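Three months with the new arm

I've been on the returns side at Stongate since November, and people keep asking me what it's like now the picking arm is in (my mum thinks I've been replaced, bless her). So, a bit about that!

We get the orange tubs through all day – 280 on a slow shift, nearer 1000 when Brolleo send everything at once. My wrists used to ache by lunch. They don't now, and I sleep better for it. 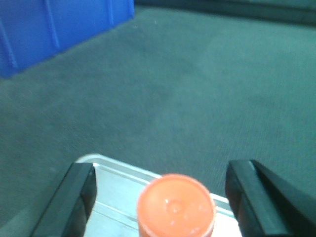
What's changed for us

Less lifting, more watching. I walk between the crates and the rollers, check labels and sort out whatever the arm won't take. I do miss nattering across the bench though. There were eight of us on it and we're spread all over the place now, two of them up in the office learning the Zarum software, which I'm hoping to have a go at next.

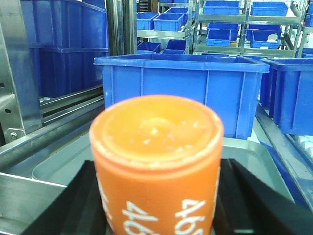 One of the orange tubs, number 497, with the blue crates behind.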